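Trurkum opens its teaching bench to small workshops, and I'd love you to come and have a go
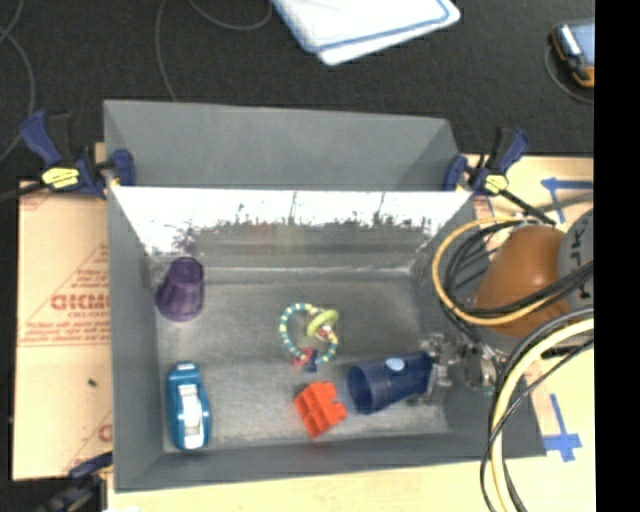 Festhorpe, Sep 3, 2025

I've been looking forward to writing this one for ages! From this month, Trurkum is opening up its teaching bench to small firms, colleges and anyone else with a fiddly picking job and no programmer on the payroll. You come in, you take the controls, you show the arm how you'd do the job, and you go home with a recording of everything you did and a first trained version to try out. We're calling the whole thing Furkholm, after the lane our unit is on, mostly since we'd been calling it that among ourselves for so long that nobody could remember the proper title.

I'm Azucena Galindo and I run the bench with Isauro Pacheco and Lizeth Ñahui. I came to this from packing and dispatch, so I'm not an engineer by training, and I think that helps a bit. When a visitor tells me they're worried about breaking something, I know exactly how they feel. I was the same on my first morning.

The first task everyone does is picking from a metal bin. There's a cup lying on its side, another one upside down in the corner, a building block, a beaded ring toy, that sort of thing, and you bring the gripper in and try to get hold of one of them. A cup on its side sounds like the easiest thing in the world. Then you find yourself wondering whether to go for the narrow end or the rim, how close you can get to the wall of the bin, and whether to nudge it first. All of that wondering is what we want to record! If you hesitate, back off and come in from a different angle, please do, and don't apologise for it. The corner cup is my own favourite, because there are two walls to keep clear of and people come up with such different ways round it.

There are two ways of showing the arm what you mean. You can take hold of it and guide it through the movement by hand, which most people find natural within a few minutes (it's a bit like steering somebody else's elbow). Or you can stand back and drive it with a hand controller, watching the bin from the camera view or straight over the wall. Guiding by hand is lovely for slow, careful moves. Remote control is better when you don't want your own arm blocking the camera, and it's the one we use for nearly all of the bin work. We teach you both and you can swap whenever you like.

A session at the bench lasts a full day and we ask each visitor for at least 20 good demonstrations of their task before lunch. That's a starting point and no more than that. Our own bin-picking set has 619 demonstrations in it so far, and Lizeth would tell you it needs plenty more before she's happy with the trickier shapes. Anything with a hole through the middle still gives us trouble. Flat things too.

Lizeth looks after the training side. I asked her for something to put in this release and she gave me the following, which I've left as it came:

"People tend to show the robot the perfect version every time, same grip, same path, same speed. I'd much sooner have the messy ones. If the block is at a funny angle, leave it at a funny angle. If you miss, keep recording and have another go at it. The arm is going to miss as well and it needs to have seen somebody recover."

Isauro set the bench up and he'll be the one sitting beside you for the first hour. He's very calm. He'll show you the stop button before anything else and he'll make you press it, and then he'll make you press it again with your other hand. We run at reduced speed for all visitor sessions, the gripping force is kept low, and no one goes near the bin with their hands while the arm is live. I know that's the bit that gets skimmed in an announcement like this, so I'm putting it right in the middle.

We tried the idea out over the summer with 19 visitors, and I learnt a lot from them. Yatziri Chávez sorts returned kitchenware for a living and she was by far the quickest to get comfortable with the controller. She kept her wrist loose and hardly looked at her hands at all. When I asked what she'd thought of the day, she said: "I went in thinking I'd be told how the machine does it. They kept asking me how I do it, and I'd never had to put it into words before. It was easier to just show them." We've changed the first hour because of her, so there's less talking and you get the controller sooner.

Iraís Montes teaches evening classes and brought a bag of her own odds and ends to try, some of which were far too slippery for us (sorry, Iraís!). She's coming back in January with a group of students, and we've promised to have a softer set of fingertips ready by then.

A few practical things, as I know I'll be asked. Sessions run on weekdays at our unit in Festhorpe, one visiting team at a time, up to three people per team. Bring the items you want picked if they'll fit comfortably in a carrier bag, and bring spares if they dent. We can't take glass, anything sharp or anything with food still in it. The recordings from your task are yours to keep and we don't add them to our own set unless you've told us in writing that we may. You don't need to know any code at all. Flat shoes, please, and hair tied back if it's long.

The first year is supported by a pot of money we've set aside ourselves, which lets us offer a day at the bench free to colleges and to firms with fewer than ten staff. Larger firms pay 2,000 pounds for the day, and that includes a follow-up call with Lizeth once you've had time to look through your results. If you're not sure which side of the line you fall on, just ask — I'd much prefer a quick chat to somebody being put off by a form.

Journalists are very welcome too, and yes, you'll be handed the controller.

To book a session or arrange a visit, ring the Trurkum office in Festhorpe and ask for Azucena, or leave a message with Isauro if I'm at the bench. Please tell us what you'd like the arm to pick up, how big it is and how you pick it up now.

ENDS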